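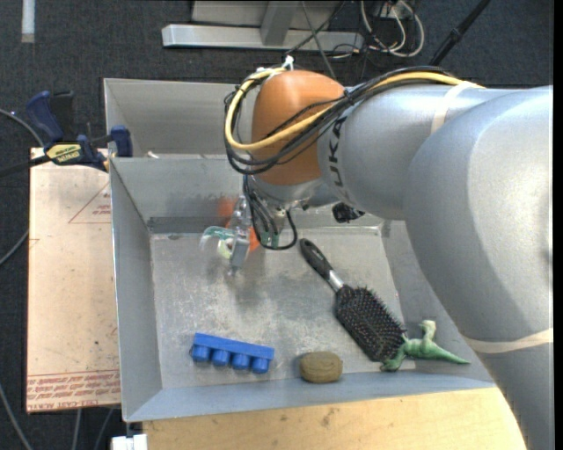
Odds and Ends at Parevach: how we're getting on

Search this site Go
4 Oct 2026
By Eldana Yilma

Hello again to everyone at the Adow Fund! September was busy (and dusty), so I'll start with the loose pieces. You asked about those last time, and they've taken over my life.

The blue plastic block with four pegs in a row is my favourite sort of find. It looks like part of a construction toy and you can sort it in a second, so into the building tub it goes. The round brown-olive one is another matter. It could be a pretend biscuit, it could be a sponge, and I've changed my mind twice already. There are faint circular markings on the top, so if anybody at your end recognises it, please write to me! For now it gets a label saying "round, brown" and a place on the query shelf, next to whatever the orange thing turns out to be.

I do like a grey metal bin for this work. The floor is scuffed and has a few faint stains, but the small bits show up well against it and the sloping sides make it easy to get your hand in. I'd happily have another one the same.

What we've done with the money

We have now sorted more than 1000 pieces, and 143 complete sets are ready for the lending shelves at Iturra. Of the £700 you gave us for tubs, labels and cleaning things, most has gone on tubs with proper lids. The first lot were cheap and split at the corners, so I sent them back and got the refund. Receipts are in the blue folder and I'll scan them this week.

What's gone slowly

The puzzles. We said they'd be checked by the end of September and they aren't. Each one has to be put together on a table before we know if it's all there, and I'm afraid I get absorbed and forget to stop. There are 8 left, all of them mostly sky.

Next

Families at Prukotlow have asked for bags of mixed bricks that don't belong to any set, and I'd love to say yes. I'd need some drawstring bags, which I think the leftover money will cover, but could you let me know if that's allowed before I order them?

Eldana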